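Planning a Tabletop Manipulation Station: Budget First, Robot Second

Updated 16 September 2023

This guide covers equipment planning for one fixed station where a robot with an upper body and one or two arms handles small objects on a table. It assumes you have a task in mind and have not placed an order. If the robot is already on site, skip to Step 4.

Step 1. Write the task sheet

Use a single page. List each object the robot must handle, with its size, weight and surface. State where each object starts and where it must end up. State how far it can be from its target before you call the attempt a failure.

Include at least one object from each of these groups, even if your main product falls in only one:

Rigid and hollow (bowls, cups, bins)
Rigid and round (fruit, balls)
Soft packaging (pouches, wrapped snacks)
Flat and compressible (sponges, folded cloth)

The last group drives gripper cost more than the others. A flat item lying on a hard surface has to be approached from above with little clearance, and a finger that is too thick will strike the table before it closes.

Step 2. Simulate before you request quotes

Model the table, the room and the objects at true size. Import the arm you are considering and run the task sheet against it. You are checking reach, elbow clearance, finger clearance at the table surface, and whether the robot can get to a container's contents without hitting the rim.

A simulation license and a suitable workstation cost money, and the time to build the scene costs more. Budget for all three as one line. At our Nustville site we spent 22 working days on this stage. The work ruled out the first table we had picked, which was too deep for the arm to reach the near corners.

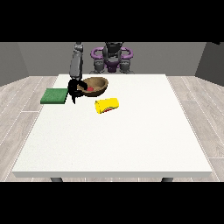
Run each task from several starting layouts. Move the container toward the limits of reach and repeat. Record the layouts where the arm fails and keep them with the task sheet, as they go to the vendor in Step 3.

Do not rely on simulated grasp success for soft packaging. Contact with thin film is hard to model, and the numbers tend to be generous. Treat reach and collision results as firm, and grasp results as a first sort.

Step 3. Request quotes against the task sheet

Send the same sheet and the same failed layouts to every vendor. We sent ours to Trika and Monau in August and asked each for a price split into these lines:

Robot and controller
Gripper, with one spare set of fingers
Mounting hardware
Software license, first year and renewal
Commissioning and operator training
Freight and insurance

Ask for the renewal price in writing. A first-year discount can hide a large recurring cost. Also ask whether the gripper can be changed without sending the arm back. If it can't, the choice of fingers is permanent for budget purposes.

Step 4. Price the station

The table is part of the machine. It must not move when the arm stops quickly, and the top should be a plain matte surface if you use cameras for object detection. Glossy tops produce reflections that take a long time to tune out. Our table, leveling feet and floor anchors came to $863, bought through Crenshaw as one order.

Leave walking space on the sides where staff will reset objects. Guarding depends on your risk assessment — have it done before you fix the floor plan, and carry its cost as a separate line. Power, network drops and lighting usually fall to the building budget. Confirm that in writing.

Step 5. Split the total by year

Put everything in a sheet with one column for purchase and one for each year of operation. On our station the robot, controller and gripper made up roughly 61 percent of the first-year total. Integration labor was the next largest item.

For the later years, include:

Software renewal
Replacement fingers and pads
Consumable test objects
Annual inspection
Staff hours for resets and logging

Test objects are often left out. Wrapped packages crease and split with repeated handling, and a worn package no longer behaves like a new one. Set a replacement interval and buy in case quantities.

Step 6. Set acceptance terms

Tie the final payment to a test on your site with your objects. Ours calls for 30 consecutive runs of the full task sheet, with layouts drawn from the simulation set. The purchase order should state who supplies the objects, who resets the table between runs, and whether a stopped run may be restarted.

Hold back enough of the price to matter — a small retention gives the vendor little cause to return. Attach the task sheet to the purchase order as a numbered appendix, and give any later change to it a new revision number signed by both sides.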